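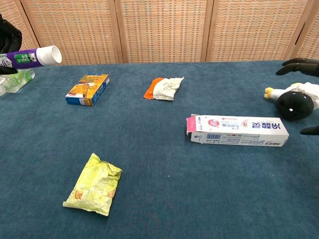 Manipulation Safety Group, Vemberg Institute, Kumilport

Call for participants: come watch two robot hands tidy up groceries, and hit stop when something looks wrong

Hi! I'm Ada Monti and I run the tabletop sessions for the group. I'm looking for people with no robot experience at all to sit in with us, keep an eye on the arms and press a button. I'll tell you about the fault first, so you know what you'd be walking into.

What went wrong

Back in September we were doing the usual sorting work. The robot picks up everyday stuff from a table (toothpaste, snack packets, a plush toy, that kind of thing), holds it, sometimes passes it across, puts it down. We'd logged 2576 grasps that month and I was feeling pretty good about it. Then the right hand got the command to open and didn't. It went on closing, slowly, and the arm started its move to the next item with a tube of toothpaste still in its fingers. The tube split at the crimped end. There was toothpaste on the table, on the hand and on my colleague Trinidad Dimaculangan's sleeve, and it took us a whole afternoon with cotton swabs to clean out the finger joints.

The toothpaste I can live with. What bothered us was the stop. Trinidad and I were both in the room, both looking straight at it, and we both sat there thinking "huh, that's a long hold" before either of us went for the button. When we went back through the month's logs we found the same late release seven times. The other six had ended with the hand letting go by itself, and we'd watched every one of them and written down nothing.

The release fault itself has been tracked down. The hand's controller was dropping its open command whenever the finger sensors reported a reading it considered stale, and it kept the last command it had, namely close. Trinidad rewrote that part so that a stale reading now makes the hand hold still and the arm stop where it is. We also put in a lower limit on grip force, and there's a timer that stops the whole robot if a release takes too long. I've been running it like that for months and haven't seen the fault come back.

So the hand is in better shape than it was. The people watching it (me included!) are the part we haven't worked on, and that's where you come in. We've gotten used to this robot. We know its pauses, we make excuses for it, and I think that made us slow. I'd like to find out when somebody who has never seen it before decides that something is off, and whether they feel free to stop it in front of the people who built it.

What you'd be doing

You come to room 586 in the Dollow Building. I show you the robot and the stop button, you practice pressing it as often as you like, and then we do seven short runs with a break somewhere in the middle. You sit in a chair behind a line on the floor, well out of reach of the arms, with the button in your lap. Whenever you think the robot should stop, press. You don't have to explain first and you don't have to be sure. Afterward I'll ask what you saw and what made you press, or not press, and I'll record that part of the conversation if you're OK with it.

In some of the runs we'll have the robot do things a little wrong on purpose — a hold that goes on too long, say, or a hand that drifts while the other one is working. I won't tell you which ones or how many. Everything we stage is done at reduced speed with soft or light items, and Trinidad has a second stop button the whole time.

There's no score. If you stop a run that was going fine, great, that's useful to me, and we'll just start the next one.

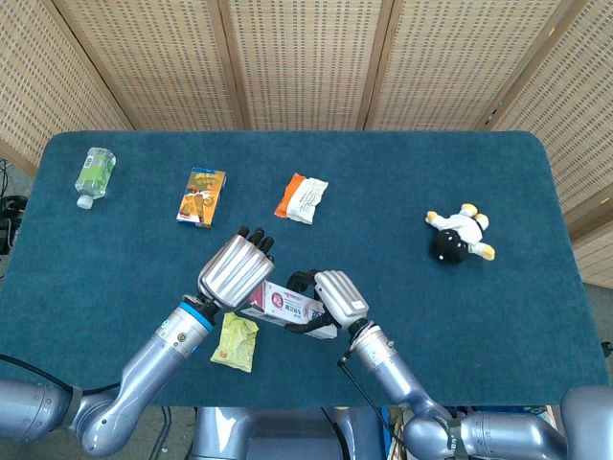

Who I'm looking for

Anyone 18 or over who can sit and watch a table for a while and press a button with either hand. Glasses are fine. I'd especially love to hear from people who have worked around machinery of some other kind (kitchens, print shops, warehouses, farms), and from people who haven't and feel a bit nervous about the whole idea. You'll need to be able to follow instructions in English.

Please don't sign up if you work in our building or if you've already visited one of our open labs and seen the arms running. Sorry! I need fresh eyes this time. If flashing lights are a problem for you, let me know before you book, as the stop beacon does flash, and we can cover it.

What you get

A gift card for the grocery store across the street, coffee, and your bus fare back if you keep the ticket. You get the gift card even if you decide to leave partway through, and you can leave whenever you want. If you'd like to see your own runs played back with the logs next to them I'm very happy to do that at the end, and I'll probably talk too much.

A note about safety

The session plan was reviewed by Aksoy, the outside firm that checks our setups, and they had us make two changes: the floor line was moved farther back, and your stop button now cuts power to both arms. In the old setup each arm had its own, a thing I should've questioned a long time ago. If you want to read the plan or the September fault report before deciding, ask and I'll send you both. The report has the boring details, including the log pages and my own rather embarrassing timeline.

How to sign up

Call the lab at extension 1432 through the Vemberg front desk, or leave a note with your name and phone number in the group's mailbox at the Dollow Building entrance. Tell me if mornings or afternoons suit you better. Sign-up closes 3/1/19. If I don't pick up I'm likely in the lab with the phone in a drawer, so leave a message and either Trinidad or I will call you back.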